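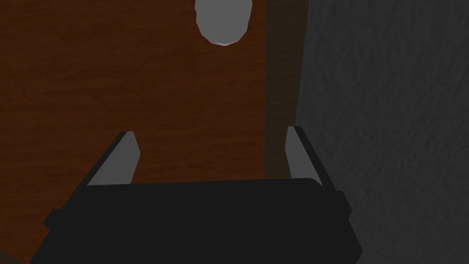 What is a pension?

A pension is money that people live on when they are older and have stopped working. Stopping work for good is called retiring. You have probably heard a grandparent or a neighbour talk about "getting my pension". They mean the money that is paid to them, usually every few weeks or every month.

Most grown-ups pay for things with their wages. Wages are the money you get for doing a job. When you retire, the wages stop, but you still need to buy food, heat your home and catch the bus. A pension takes the place of the wages.

Where does the money come from?

There is more than one kind of pension. Many people have two.

The first kind is the state pension. The government pays it. People who are working pay a share of their wages to the government, and some of that money is used to pay the people who have already retired. When today's workers get old, the people working then will do the same for them.

The second kind is a workplace pension. A worker puts in a bit of their wages every time they are paid, and the company they work for puts in some money too. It is kept in a special pot with the worker's name on it. It isn't a real pot. It is a record on a computer which says how much money belongs to that person.

A story about a pension pot

Hanna Wasilewska works at a bakery called Dudek, in a town called Skeltstead. She started there in May. At the end of her first month she looked at her payslip. A payslip is a note that shows how much you have earned and what has been taken off.

One line on the payslip said "pension". Some of her wages had gone into her pension pot before the rest was sent to her bank. Dudek had added some money of its own. Hanna's pot is looked after by a pension company called Druvarell.

After a while Druvarell sent her a letter. It said there was £297 in her pot. Hanna kept working and kept paying in, and the next letter said £959. She can't spend this money on a bike or a holiday now. It has to stay in the pot until she is a lot older.

What happens to the money in the pot?

The pension company doesn't leave it sitting still. It invests it. Investing means using money to buy things that you hope will be worth more later on.

One thing a pension company can buy is a share. A share is a small piece of a company. Druvarell used some of the money it looks after to buy shares in Trallis, a firm that makes bus seats. If Trallis sells lots of seats and does well, its shares may go up in price, and then Hanna's pot grows a little. If Trallis does badly, the shares may go down in price, and her pot shrinks a little.

This is why pension companies buy shares in lots of different firms. If one has a bad year, another may have a good one.

They also lend money to governments and big companies. The loans are called bonds. Whoever borrows the money promises to pay it back later, with some extra on top. The extra is called interest. 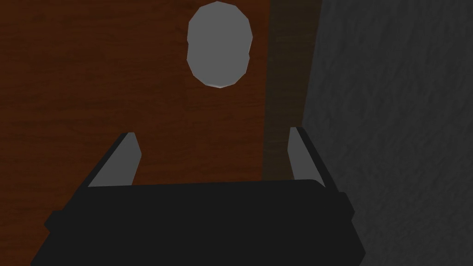
Can a pension pot go down as well as up?

A pension pot can go down when the things it has been invested in lose value. The prices of shares change every day that they are bought and sold. Over a long time they have often gone up more than they have gone down, but there is no promise that they will. Someone who is a long way from retiring has time to wait for prices to rise again. Someone who is going to retire soon may want more of their money in things that move up and down less, such as some kinds of bond.

Why do people start so early?

It seems odd to save at twenty for something that happens when you are nearly seventy. There are two reasons for doing it. One is that small amounts paid in for many years add up to a large amount. The other is called growth on growth. If your pot grows this year, next year there is more money in it that can grow.

Who makes the rules?

Parliament makes the laws about pensions. The laws say how old you must be before you can have the state pension, and that age has changed over the years. There are also people whose job is to check that pension companies follow the rules.

Words to know

Retire: to stop working for good, usually when you are older.
Wages: money you are paid for doing a job.
Payslip: a note showing what you earned and what was taken off.
Invest: to buy something hoping it will be worth more later.
Share: a small piece of a company.
Bond: a loan made to a government or a company.
Interest: extra money paid by someone who borrows.

Something to do

Ask a grown-up in your family if they have ever had a pension letter, and whether they would show you what one looks like.

Page last checked: 2020-04-16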